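Skedareo Robotics Club, Pickering group
Minutes of the club meeting, March 12, 2026

I took the minutes again, so please shout if I've got anything wrong.

We started late as the people coming over from Zeltavstead got stuck behind roadworks. Eight of us were there in the end, plus two apologies.

Last time's minutes: fine, apart from the spelling of Skindik, which I've now fixed all the way through (sorry!).

Skindik project: this is still our main job until the open evening in May. The target is 50 good demonstrations of the pick-up task and we have 34 in the folder, so we're getting there. A couple of the older ones have long pauses in the middle and we talked for ages about whether to keep them. Agreed to keep them for now and trim the pauses, then look again next time.

Someone asked if new members could have a go at recording. Everyone said yes, as long as they do a practice run first with someone sitting in. I'll put a sign-up sheet on the shared drive.

File names: please, please use the list! We have two recordings both called "final" and I couldn't tell you which is which. Agreed that anything without a proper name by the next meeting goes in the spare folder.

Open evening: we'd like a short talk, then a table where visitors can try things. The Zeltavstead lot offered to write the talk and we said yes before they could change their minds. The poster still needs a title - ideas to me, and short ones please.

Practical part: we left the talking there and got on with the hand-held grippers, one in each hand.
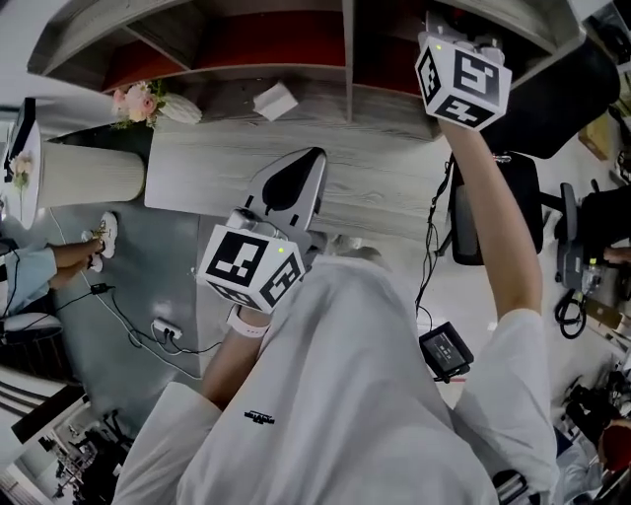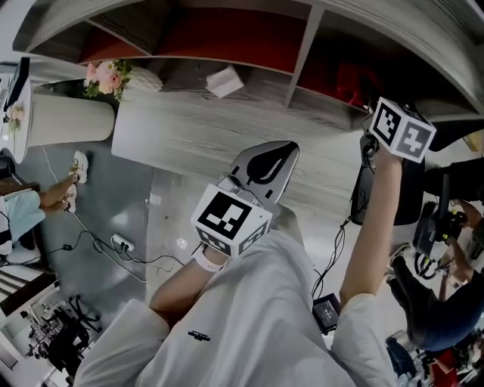

Money: we've got enough for new batteries but not for the second case as well, so batteries it is. The case can wait until after May.

Any other business: could whoever has the long screwdriver bring it back? Also, the Pickering key now lives at the front desk and you have to sign for it.

Next meeting: same place, same time, date to follow by email once I've checked the room is free.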